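Saturday, April 27, 2019

Typed up fast from the recording so apologies for any gaps. Malachy Flanagan has been building the arm he calls Rafferty for most of the winter, half in his back bedroom and half in the shared workshop at Nurlow. I caught him at the bench between tea and the printer finishing.

Why breakfast, I asked. "Because I know what a slice of bread should do," he said. "If I gave it a gearbox part I'd be looking up drawings all night. Bread, you can see when you've ruined it."

The fingers are his fourth go. First lot were too long and flapped about. Second lot snapped at the hinge. The third he doesn't want to talk about. "Kieran's still got a piece of that one. Wouldn't give it back."

Kieran being Kieran Brennan, two benches down, who wrote most of the control code and would like it known that the wiring is not his. I asked him how many lines. "688. It was less before Malachy wanted a pause button."

Money? Malachy set himself a limit of 500 quid and went over it in the first month, mostly servos. "I bought cheap ones, they buzzed, I bought better ones. Should of bought the better ones." Filament was whatever was on offer, hence the yellow. He's gone off the yellow now but there's 4 reels of it under his stairs so it's staying.

The part he's proudest of is the linkage. Both fingers are meant to stay parallel as they close, so the pads meet flat and don't pinch at the ends. He drew it on the back of a Giton invoice, then in CAD, then printed each bit 12 times while he got the screw holes right. "Layers matter. Print it lying down, it's fine. Stand it up and it splits where the screw goes in. I must of learnt that every week."

And squeezing? He pulled a face. Too little grip and the slice swings round. Too much and you get a waist in it. At the moment he sets a limit on the servo by hand and writes it in a notebook. Kieran wants a sensor in the pads. Malachy wants softer pads and no sensor. They've been having this out since before Christmas, quite loudly, I'm told.

On the bench, with Rafferty at it:

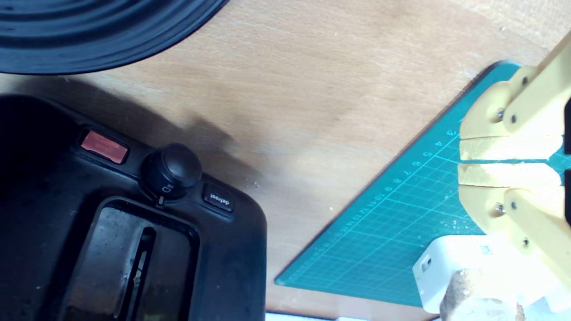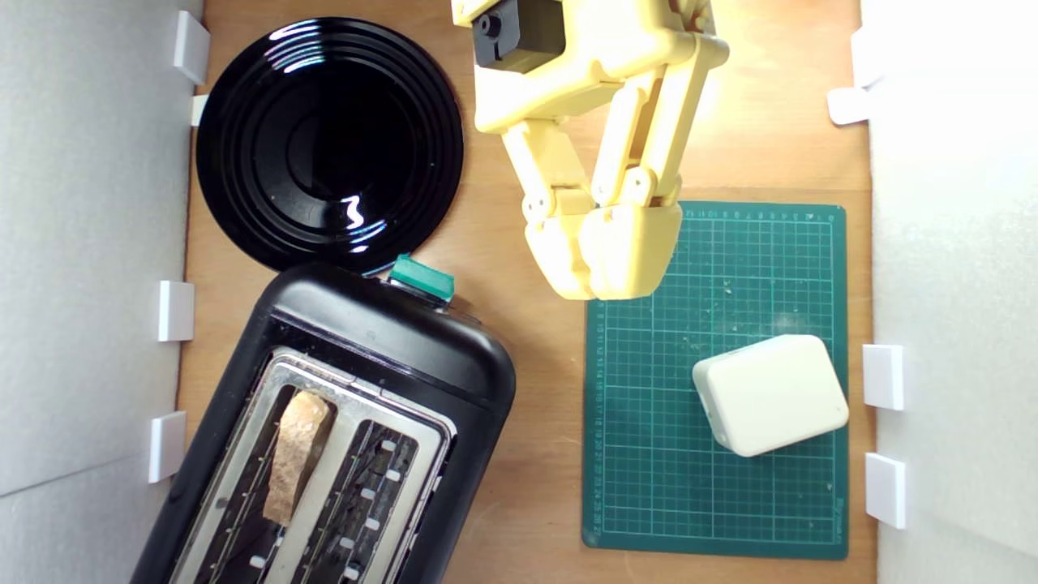
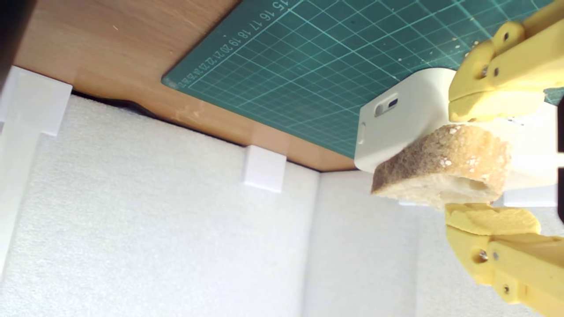 "People ask when it'll make a sandwich," Malachy said. "Butter's a different problem. I'm not doing butter." Next is the wrist, which he says has too much slop in it, then a tidier cable run, then a proper base. He's hoping to bring it along to the Starnow open day in June if the wrist behaves, and Kieran has already put both their names on the sheet.

I asked would he sell one. Long pause. "To who?" Then the printer beeped and he went off to scrape the bed.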